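Why do they change the wall pattern between robot training sets?

Print this page
E-mail this page to a friend

Posted by Kırmızıgül

I am reading a methods write-up from a group called Grirkier on teaching two robot arms to pick up and pass phones. They recorded 900 demonstrations with a person driving the arms, then trained a policy on them. What I don't follow is the walls. The booth is lined with printed patterns, and the write-up says the prints were swapped on a schedule. With the plain wall the policy managed 73 percent of its pickups on phones it had already seen, so why spend time on wallpaper? This is the setup.
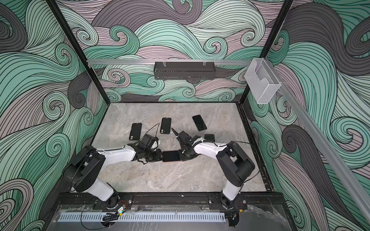 Two arms with a phone between the grippers, curl pattern on the walls.

I also don't see why they need wrist cameras when there is already a view of the whole floor.

Print this answer
E-mail this answer

Posted by Helmut Sperling

The walls are there so the policy can't lean on them. If every demonstration has the same background, the network is free to use any bit of it as a landmark. It will do well in that booth and fall apart when you move it. Changing the prints breaks the link between the background and the right motion. The usual name for this is visual randomization. You can do it in software too, by pasting in new backgrounds afterward, but then the shadows and reflections don't match, and a dark phone screen reflects a lot.

The 73 percent doesn't tell you much about this. Look for the table where they test on a print that was held out of training. If there isn't one, write and ask for it.

On the wrist cameras: the overall view is good for deciding which phone to go for. It is poor at the last part of the grasp, where the gripper itself often hides the contact point.

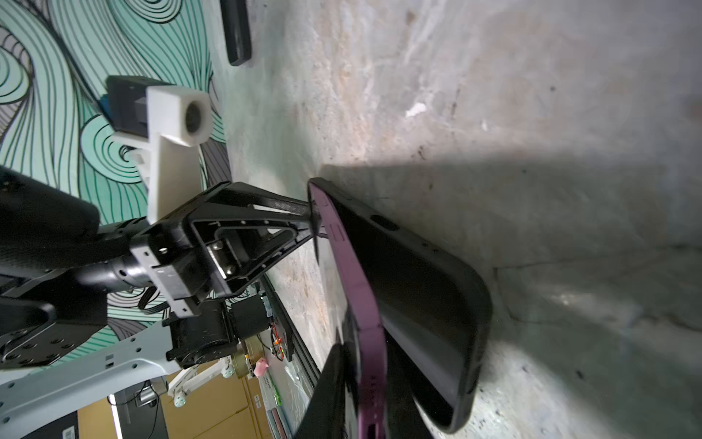 At that range you get the edge of the phone and the fingertip together, and small errors in angle are much easier to pick up. The cost is that the background moves every time the arm does — a busy wall can swing right through the view. So the two things you asked about are connected. A policy that depends on wrist cameras needs the varied walls more than one that uses only a fixed camera.

Print this answer
E-mail this answer

Posted by Stedham

Agree with the above. We tried 2 prints in October and it was not enough, the policy just learned both. With 7 it got better. Ours was cups though, not phones.

Print this answer
E-mail this answer

Posted by Sullent

Check the lighting as well. People change the walls and leave the lamps in the same place for the whole set.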